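Penry (cloth)

Penry is a plain-woven woollen cloth with a thick, raised surface, made in the town of Prulstead and in the farms near it. It was used mainly for work coats, horse blankets and the lining of boots. The name is taken from the Penry stream, where the first fulling mill of the district stood.

Name

Older account books write the word as "penrey" or "pendry". In the valley of Drerkine the same cloth was called "flurkar", after the hamlet of Flurkar, although some dealers kept this name for the darker sort only.

Production

The wool came from hill sheep and was spun at home during the winter. Weaving was done on a narrow loom, so a coat always needed 2 widths joined at the back. After weaving, the cloth was beaten in water with clay for 12 hours, then stretched on a fence of hooks to dry. It lost a good part of its width in this process. The surface was raised with teasels and was not cut afterwards, which gives penry its rough hand.

Black penry was dyed in the piece with oak gall and iron. This dye made the wool weaker with the years, and for this reason old black pieces are rare compared with grey ones.

Trade

Penry was sold at the March fair in Prulstead. At its best period the town had about 350 looms. Cheaper cloth from the large mills took the market later, and the fair was moved to the cattle yard.

Present use

The weaver Eirlys Edwards began to make penry again from a sample book kept in the town library. Her cloth is wider than the old one and is used for cushions and bags. 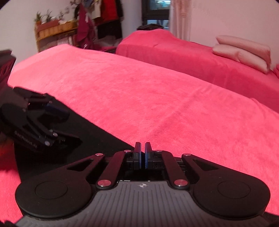

See also

Fulling
Teasel
Iron gall dye
Drerkine valley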